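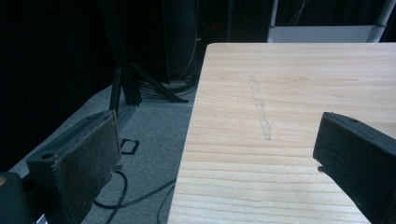 The price was too high, Glykeria Kalogeropoulos said, and she said it before the Kernness had done anything at all. Who was going to pay 700 a month to have a line wiped off a board?

Leonidas let her finish. He had sold eleven months of leases for Pruvost and had learned to keep quiet through the first objection.

"It's the eraser pad you'd be paying for," he said. "And the service plan. The arm is more or less included."

"Included in 700."

"Yes."

She looked at the gray mark on the wood. She ran a small shop in Butevine that made tabletops, and the marks were a real problem. Her people drew on the boards to match the grain, and then somebody had to clean the marks off before the oil went on. They missed some. In May a customer had sent back a table with an arrow under the finish.

"How long per board?" she asked.

"62 seconds on a small one. Longer if it has to go back."

"Why would it have to go back?"

"It checks. If it still sees a mark, it goes back."

"My nephew doesn't go back," she said.

Leonidas wrote that down, though there was no box for it on the form. Then he read her the terms. A lease ran two years. Pads were replaced after 166 boards, and the first 84 pads came free. She did the sum on the back of the brochure, slowly, with her own pencil, and he saw that she had the number before he did.

"That's nearly fourteen thousand boards," she said. "I don't make that many in ten years. So I never buy a pad."

"No. I suppose you don't."

"Then why am I paying for the pad?"

He had no answer ready. The training in Fodik had covered breakage, insurance and noise – there had been a whole morning on noise – and nothing about this.

"I could ask about 600," he said.

"Ask about 500."

He went out to the hallway to make the call. When he came back she had drawn a second line, on a piece of scrap from her bag, and was holding it out to him.

"Now this one," she said. "It's walnut."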